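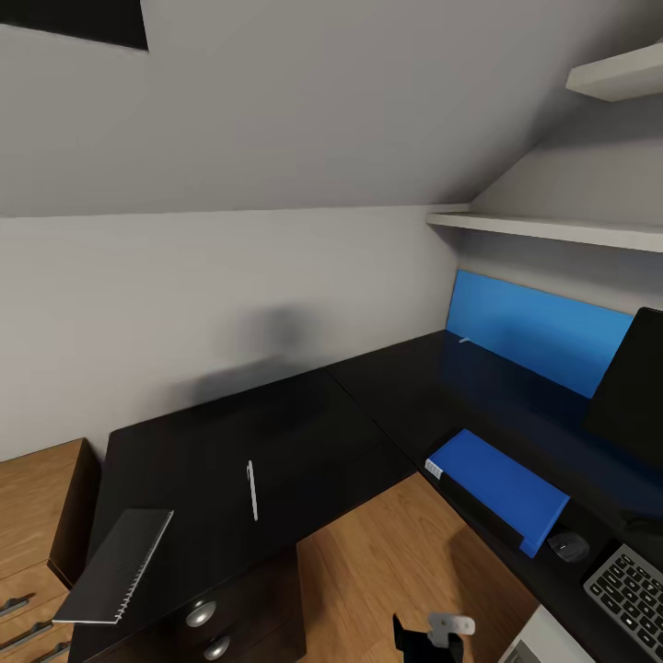 *阅读时间：约 8 分钟*

我是在二月到的 Lundmont，拖着一个轮子坏了的箱子，从车站一路咣当咣当上坡，半条街的窗帘都动了动。房子是在 Pullel 上订的，页面写着"顶层阁楼，安静，适合写作者"，评分高得吓人。我当时就想，好，我就是写作者，虽然我那阵子唯一写完的东西是一封辞职信。

房东叫 Gleice Mendonça，站在楼下等我，穿着拖鞋，手里攥着一大把钥匙。她看了看我的箱子，又看了看我，说："没有电梯，你知道的吧？"

我不知道。我说我知道。

她走在前面，一边爬一边给我介绍：二楼住着 Morris，别喂他，他有人喂。我以为 Morris 是猫，后来才晓得是个退休的钢琴调音师，胆固醇高，见谁都讨奶酪吃。三楼空着。再往上楼梯变窄，我的箱子卡住了，我们两个人一个推一个拽，出了一身汗，到门口的时候已经像认识了很多年。

"押金 100，"她喘着气说，"走的时候还你，除非你把房顶弄塌。"

头一晚我就撞了脑袋，斜屋顶嘛。半夜起来找水喝，咚的一声，楼下居然有人回敲了两下，很有礼貌的那种。我站在黑暗里揉着额头，突然笑得停不下来。

第二天早上我去敲 Morris 的门道歉，带了一块从街角 Sevis 杂货铺买的羊奶酪（对，我知道，可那时候我还以为要道歉的是另一位住户，奶酪是给猫的）。门开了，一个高个子老头低头看我手里的纸包，眼睛亮得像过节。

"新来的，"他说，"住多久？"

"两个星期。"

"上一个也说两个星期。"他把奶酪接过去，闻了闻，"住了两年。"

我问上一个是谁，他却开始切面包，给我也切了一片，说房间里那架琴是他自己的，别的琴他都不愿意听了，调了一辈子，耳朵累。我坐在他的厨房里吃了我自己买来的奶酪，听他讲这栋楼的事：哪一级台阶会叫，哪根水管冬天会哼歌，Gleice 年轻时怎么一个人把这房子从她叔叔手里买下来，跟全家人吵翻，又怎么一个一个请回来吃饭。

接下来的日子我过得很没出息。早上去码头看船，下午坐在阁楼里对着空白文档发呆，傍晚下楼给 Morris 念报纸，他嫌我念得太快。Gleice 隔三差五上来，名义上是看暖气，其实是来看我写了没有。

"多少页了？"

"在构思。"

"上一个也是在构思。"她拍拍暖气片，走了。

这个"上一个"简直阴魂不散！杂货铺的老板娘找我零钱时说，上一个爱买青苹果。码头上补网的人说，上一个教过他下棋，教得很烂。我开始在脑子里给这个人编故事：男的，不对，女的，左撇子，逃婚出来的，要么就是欠了一屁股债。编着编着，有天夜里下大雨，屋顶上噼里啪啦的，我没睡着，索性爬起来把她写了下来。写到天亮，手腕都酸了。

我把那几页拿去念给 Morris 听。他闭着眼睛，这回没嫌我快。念完，他问："她后来为什么走？"

"我还没想到。你告诉我呀，你认识她。"

"他，"Morris 说，"是个牙医。来这儿准备考试，考过了就回去了。"

我愣了半天。牙医！

"不过你这个比较好，"他又说，"你接着写你的，别管他。"

退房前一晚，Gleice 做了一大锅炖鱼，端到二楼去吃，锅太重，我们又是一个推一个拽。吃到一半，她把押金放在桌上推给我，钱折得整整齐齐。我看着那钱，嘴里还有一根鱼刺，一时没说话。

"暖气，"我终于说，"暖气好像有点问题，你是不是该再上来看几次？"

Gleice 看了看 Morris，Morris 专心地挑他的鱼。

"三月的价钱要贵一点，"她说。

"贵多少？"

她想了想，把钱收了回去，又给我盛了一勺汤。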